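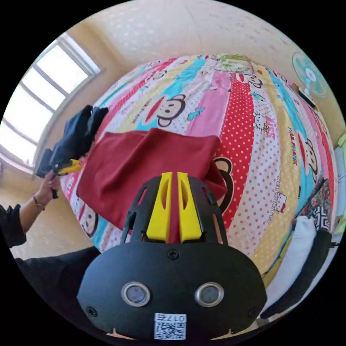
Zwei Handgreifer, ein rotes Tuch, ein blaues Tuch: Wäsche auf dem Bett.

Über uns

Hallo und schön, dass du bei uns gelandet bist! Ich bin Wálter Villca und baue mit einem kleinen Team bei Usby Handgreifer, mit denen Leute ganz normale Hausarbeit aufzeichnen, damit Roboter später daraus lernen können. Unser Set heißt Vado, und wenn du mich auf einer Messe triffst, rede ich vermutlich von nichts anderem (sorry schon mal).

Angefangen habe ich in Plellamham, in einer Werkstatt von 15 Quadratmetern, mit einem Drucker, der nachts so laut war, dass die Nachbarn geklopft haben. Die ersten Finger waren viel zu steif. Einen Becher haben sie prima gehalten, aber bei Stoff? Katastrophe! Ein T-Shirt rutscht, knüllt sich zusammen, liegt jedes Mal anders da. Deshalb haben wir uns an Textilien richtig festgebissen, und die Finger mit dem langen Ausschnitt sind für mich bis heute das schönste Teil am ganzen Gerät.

Was bekommst du bei uns? Im Vado-Set stecken 2 Greifer, einer für jede Hand, dazu Ersatzfinger, Ladekabel und ein Koffer. Die Einweisung dauert 60 Minuten, die machen wir per Video oder bei dir vor Ort, und danach kannst du loslegen: Tücher hochheben, Handtücher falten, Betten abräumen, was eben so anfällt. Du kannst das Set kaufen oder mieten. Wer lieber gar nicht selbst aufnimmt, bucht unseren Service Bedoya, dann übernehmen wir die Aufnahmen samt Sortieren und Beschriften. Das kleinste Paket umfasst 1000 Durchgänge.

Wir arbeiten am liebsten in echten Wohnungen. Da ist das Licht vom Fenster mal zu hell, die Bettwäsche ist kunterbunt und irgendwo steht ein Ventilator, und genau damit muss ein Roboter zu Hause ja klarkommen.

Ab September haben wir wieder Plätze für Praktika frei, gern auch für Leute, die bisher nur am eigenen Küchentisch gelötet haben. Schreib mir einfach über das Kontaktformular, ich lese alles selbst und antworte meistens abends.

Zuletzt aktualisiert: 28. Mai 2021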